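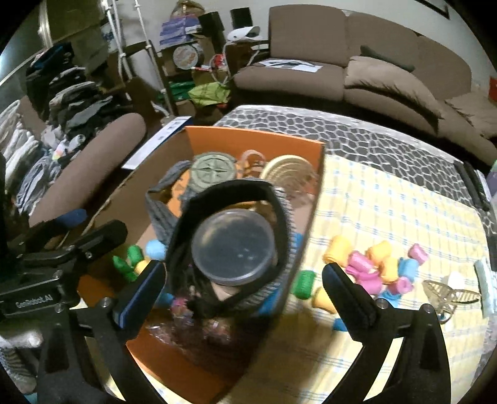 Home Stories Issues Submit About

The Stitden Inventory

The lease on the flat at Stitden required it to be cleared by noon. Funmilayo Omoregie had allotted 125 minutes to the bedroom and had used 17 of them on one box.

The box was orange cardboard, open at the top. Her method was to record each item before it was sealed in. She wrote in pencil, in capitals, on the back of a gas bill.

BRUSH, BLACK. LID, GREY, ROUND. COASTER, WOVEN. DISC, GREEN, COMPASS PATTERN.

The lid had no container. She had checked the kitchen twice. Company practice at Mallik Removals was that a part without its whole went to waste, but the client, Anayeli Bermúdez, had marked the box KEEP ALL on the booking form and underlined it.

"Is the hair hers?" asked Uriel Robles from the doorway. He was carrying the bedside drawer.

"The form doesn't say."

"What do you put?"

She put HAIR, DARK, and left the column for value blank.

The rollers were a separate difficulty. They lay on the plaid sheet on both sides of the box, pink, yellow, green and pale blue, and the sheet could not be folded until they were moved. The insurance limit per box was 300 pounds. Rollers did not approach it. They did, however, take up a good deal of air, and the flap would not close over them.

Uriel proposed sorting them by colour. Funmilayo proposed a pillowcase.

At half past ten the telephone rang in the hall. It was Miss Bermúdez, calling from her aunt's house in Wisora. She asked whether the bed had been stripped.

"Not yet."

"Leave it until last, please. She always did her hair sitting there."

Funmilayo confirmed the instruction and noted the time. Then she went back in, moved the bed to the bottom of the list, and started on the wardrobe.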